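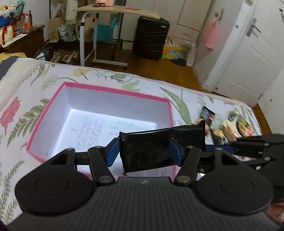

February

by Kristýna Polák

My polymer box has been sitting on the same relaxation run for most of the week, so I finally have time to write up the thing I kept promising in the comments, which is how I picked the barostat settings and why I changed my mind halfway through. I started with 1216 atoms of a small polyester melt, short chains, all packed into a cube that was far too big for them. I wanted a sane density before doing anything clever. Picture that cube as a bedspread printed with fern fronds and yellow blossoms and one huge pink-red rose down the left side: most of it looks evenly scattered, and then there's this great big lump off in one place. My starting box was exactly like that! The packing tool had thrown a clump of chains into one corner and left gaps everywhere else, and I didn't notice until I'd wasted a whole run on it.

So, first lesson, look at the box before you press go. I know, I know. I tell every new student this and then I go and skip it myself.

The code I use is Plellau, with a set of scripts Dalibor Michalík passed on to me when he left for a job at Bristesow. His scripts are great but they assume you think like Dalibor. There's a variable called "squeeze" that sets the pressure coupling time, and another called "squeeze2" that has nothing to do with pressure at all (it's the output interval, don't ask me). I renamed them both and broke two other scripts doing it.

My old habit was to compress at high pressure straight from the packed box, at room temperature, and let it settle. With a liquid of small molecules you get away with this. With chains you end up with something that has a believable density and terrible structure, because the chains get jammed before they've had any chance to move past each other. The end-to-end distances barely budged from their starting values. I plotted them, saw a nearly flat line and thought "lovely, it's equilibrated," and went to make coffee. Nope! Flat because stuck.

What I do now is slower and duller. I minimize, then heat at constant volume well above the glass transition so the chains can wriggle, then compress gently while everything is still hot, and only then cool in steps. I hold each step for 200 picoseconds, and the last one a good deal longer. I also switched from the quick-and-dirty barostat to a proper one for the final stretch. The quick one is fine for getting the volume into the right neighborhood, but it squashes the pressure fluctuations, and if you want a compressibility out of your trajectory you need those fluctuations to mean something.

The coupling time took me forever. Too short and the box rang like a bell, with the volume swinging in and out for ages. Too long and nothing seemed to happen. I ended up somewhere in the middle by plain trial and error, and I'm not going to give you my number because it depends on your box and your force field and you'll only email me when it doesn't work.

Oh, and I ran the whole thing from three different packed boxes this time. One of them still came out a bit less dense than the others. I haven't worked out why yet. I'm giving it another heating cycle tonight on Sundar, our old cluster, if the queue ever moves.

Next on the list is the cooling curve, where I fit two straight lines and pretend the bend between them is obvious.

Comments

meltdown_31
The flat line thing got me too. I plot mean squared displacement of the chain centers now and don't trust anything until they've moved at least their own radius.

Kristýna
Good rule, stealing it. Mine had moved practically nowhere in the first run, so that would have saved me a lot of bother.

Dalibor Michalík
squeeze2 made perfect sense when I wrote it. Did you keep the restart script? The one that breaks if the folder name has a space in it?

Kristýna
Kept it. Still breaks.

oldfortran
We had a group code in 1992 where every variable was six letters or fewer and half of them were somebody's initials. You're doing fine. Are you applying tail corrections on the pressure? That could shift your density a little, especially with a short cutoff.

Kristýna
Yes, they're on for all three boxes, but I'll check the log for the odd one out.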